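Grimden Home
Okay, a little thread about the vanity stool, for everyone who has been so patient with me while we do up the back bedroom 🧵

2/ I'd been looking for something to go with the white dressing table since November, and everything at Inholm was either very plain or very, very 200 dollars. I don't mind plain! But this room was never going to be plain.

3/ Then Clenedeo had one marked down to 70 and I stood there in the aisle talking myself into it for a good while. The cushion is cream with gold leaves and vines all over it — and when the light hits the gold, well, that was me done for.

4/ Several of you asked about cleaning carved furniture. I use a soft dry paintbrush, 17 years old by now, and work it gently into the petals and the curly bits. Please don't scrub at gold paint, I learned that on a mirror and I still miss that mirror.

5/ Next job is little felt pads for the feet, and then the curtains, which I keep putting off. If anyone has a good source for heavy cream lining fabric, my replies are open and I will love you forever.

6/ And my favorite part of the whole thing, the roses!

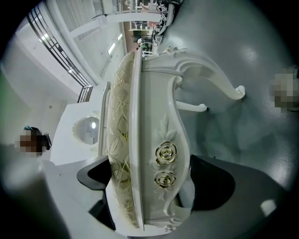

Two carved roses with their petals picked out in gold 🌹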